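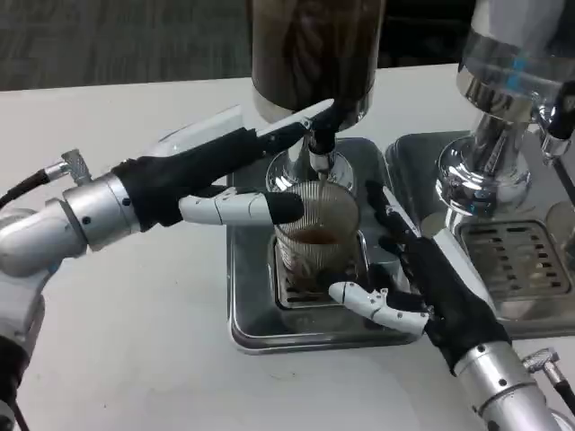 Cold drink dispensers for a graduation open house: how many, and how do I keep the lemonade from getting watery?

Posted by porchlight_dee in Home & Garden > Parties and Entertaining > Drinks

Hi all! My youngest graduates in June and we're doing the open house thing in the backyard, people drifting in from one o'clock until whenever. My sister-in-law has offered me her two drink dispensers (the kind with a spigot on the front) and I'm trying to figure out if that's enough or if I should rent a third from Lehner, the party place out by the highway. They want 88 dollars for the weekend, which seems like a lot for a jug with a faucet.

We sent out a ton of invitations and I figure a good chunk will show up, but never all at once. I was planning on lemonade in one and iced tea in the other, with a tub of canned stuff on the side for the kids.

My bigger worry is ice. Last summer I did lemonade for my mom's birthday, dumped two bags of ice right in, and by three o'clock it tasted like water that had once met a lemon. If I leave the ice out it gets warm. What do people do? Also, sweet tea or unsweet? My husband's family will fight about it either way.

Thanks in advance, I have a list as long as my arm and this is the part I keep putting off.

Ademir Conceição

I did drinks for church suppers and a couple of weddings over the years, so I have opinions, sorry in advance!

Two dispensers is fine for people coming and going, as long as you mix your refills ahead of time. That's the part that gets everybody. You run out at two-thirty, and then you're in the kitchen squeezing lemons while your kid's teacher is out there holding an empty cup. Mix the refills the night before in gallon jugs and keep them in a cooler. I'd have two full refills of each ready to go. Keep the 88 dollars and spend it on the cake.

For the ice, keep it out of the drink. Start with everything really cold (overnight in the fridge, the whole batch, so clear some shelf space on the day before) and put a bucket of ice with a scoop next to the cups. People add their own. If your dispensers came with one of those tubes that goes down the middle, fill that with ice and you're set. If they didn't, freeze some of the lemonade in a bundt pan and float it. When it melts it's just more lemonade. Same trick with the tea, but use a different pan or label them, because frozen tea and frozen apple juice look exactly alike and I've made that mistake.

Make the tea unsweet and set out a squeeze bottle of simple syrup. Equal parts sugar and water, heat it until it goes clear, let it cool. Plain sugar just sits at the bottom of a cold cup. The sweet tea people will grumble and then use half the bottle.

Couple more things while I'm typing. Run a full batch of plain water through each spigot the week before and leave it sitting on a towel for an hour. The rubber washers dry out in storage and they drip, and a replacement washer is cheap if you find out early. Strain your lemonade, too! Pulp and seeds get in the spigot and then it dribbles out so slow you get a line clear back to the garage. And put the dispensers near the edge of the table, up on something sturdy, so a cup fits under without tipping.

Congratulations to the graduate!

mrs_okra

Shade. Put the table in the shade.

tinroof77

I'd go the other way and get the third one, but for water only. We had my nephew's party on a hot day and what ran out first was plain water. Lehner is overpriced though. Grernum rents them too, or at least they did when I called on a Tuesday last year, and it was a lot less. Can't remember the number now. You might have to pick it up and bring it back clean.

Agree on the bundt pan thing. I used muffin tins and they melted too fast.

Filed under: Parties, Graduation, Cold drinks, Serving a crowd

Print this page | E-mail to a friend

Contact us | Copyright Mumumport Community Help | Back to top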